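Bimanual arms: staged handoff beats one long policy (results, with numbers)

Bench Robotics board > Methods and Results

marbletop
May 5, 2020

OK, I'm excited about this one, so forgive the length. I've been trying to reproduce the staged handoff idea from Idalina Caldeira's write-up, the one where you don't train a single policy for a whole two-arm task but cut each demonstration at the moment both grippers are near each other, and train the two halves separately with a short overlap. I was pretty sure it would be a wash. It wasn't!

Quick background for anyone who skipped the March thread. The task family is desk clutter: power strips, plug adapters, cords, small blocks. One arm brings a thing toward the middle, the other arm takes over. We collect by teleoperation, a fixed camera on the whole table plus small ones at the wrists, and we keep the middle of the table as the meeting zone in every episode.

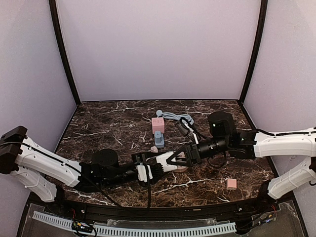 What I ran

1. Same demos for both methods, 2111 episodes after cleaning. I threw out anything where the operator let go of the controls halfway.

2. Baseline: one policy, start to finish, both arms in the action vector.

3. Staged: split where the distance between the two grippers drops under a threshold, then keep an overlap of 20 timesteps that both halves get to see. The second half starts from whatever pose the first one leaves it in.

4. Test set: 20 layouts neither policy had seen, same objects moved around and turned.

Baseline finished 3 of them. Staged finished 17. I reran the baseline with a fresh seed because I didn't believe it, and got 3 again (different ones, annoyingly).

The failures are interesting too. All the staged failures were in the second half, with the receiving arm closing a little early. The baseline mostly never got that far - it would hover near the middle and drift, like it couldn't decide which arm was supposed to be moving.

Config is on our group's Benjelloun share, folder named handoff_split. Ask if you can't get in.

torque_pigeon

Great numbers, but I have doubts. 20 layouts is thin, and you picked the split threshold yourself. How many thresholds did you try before this one? If you tuned it on the same objects you tested on, the staged version had help the baseline never got.

marbletop

Fair. I tried three thresholds, all on a separate set of layouts, and kept the middle one. The objects are the same in both sets though, so yes, that part is open. Next batch has new objects in it.

dcontreras

Dulce Contreras here, I did a lot of the collection on the Surnmont version of this table. I want to push on something different from the threshold. In our runs the split helped a lot on rigid things like blocks and hardly at all on anything with a cord attached. A block is in one place. A cord is in ten places, and the far end of it does whatever it likes while you're moving the plug.

So before people get carried away, can you break the 17 down by object?

marbletop

Can do, and you're onto something. Give me an evening with the logs.

Meanwhile, about the wrist cameras, since two people messaged me to ask. Yes, they matter, and more than I expected. From the fixed view a gripper hides most of what it's reaching for, and right at the handoff you have two of them in the way. The wrist view keeps hold of details like which way the prongs on a plug are pointing, or where the slots are on the face of a power strip. It has its own headaches. On a polished, veiny surface the glare gets bright enough to wash out patches next to the objects, and the pale veins can pass for a cord if your image resolution is low.
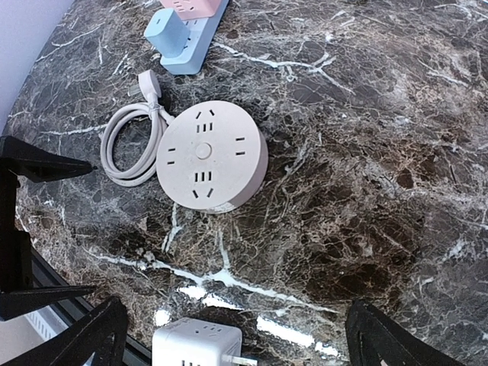
I trained one staged version without the wrist inputs and it was clearly worse in the second half, which is where you'd expect it to hurt. I only ran that on a few layouts so I'm not going to quote a number. The first half hardly changed at all, and I'd love to know if others see the same thing.

lintbrush

Did you do any augmentation for the glare? We have a matte mat on our bench and I've been wondering whether we're making life too easy for ourselves.

marbletop

Random brightness and a bit of contrast, nothing clever. I like having the ugly surface! If a policy can cope with that marble pattern I trust it more on a plain desk. But I haven't tested that, so treat it as a hunch.

torque_pigeon

I'd go the other way. Get the method working on lintbrush's matte mat first, then bring in the marble. Right now you can't tell a handoff failure from a seeing failure.

dcontreras

Disagree with pigeon on this one. We started plain at Surnmont and spent weeks on a policy that fell over as soon as the background changed. Collect on the hard surface from day one and sort out the failures afterward, you have the video.

torque_pigeon

You have the video and you also have to watch the video.

dcontreras

Ha, true.

marbletop

Breakdown is done. Dulce was right, mostly. Of the staged failures, every one had a cord in it. Blocks and loose adapters all went through. But plenty of corded layouts did succeed, so I wouldn't say it hardly helps - they went through when the cord was coiled and tied, and got shaky when there was slack.

I'm going to try moving the split later for corded objects, so the receiving arm sees more of the approach. Pekar has a learned split point in their code and I might borrow that before I hand-tune anything else.

bistby_fan

Longtime Bistby user, first post here. Would the overlap length do the same job? With 20 steps the second policy only sees the very end of the approach. Doubling it is a one-line change and you wouldn't have to touch the threshold at all.

marbletop

Oh, I like that. Queuing it tonight before the Pekar thing. Same layouts, same seed, and I'll post both results in this thread whichever way they go.

lintbrush

If you're sharing checkpoints I'll run one on the matte mat this week. I've got two arms and a drawer full of power strips.

marbletop

Yes please! Sending you the folder link now. Use the staged one with wrist inputs, the other is only there for the comparison.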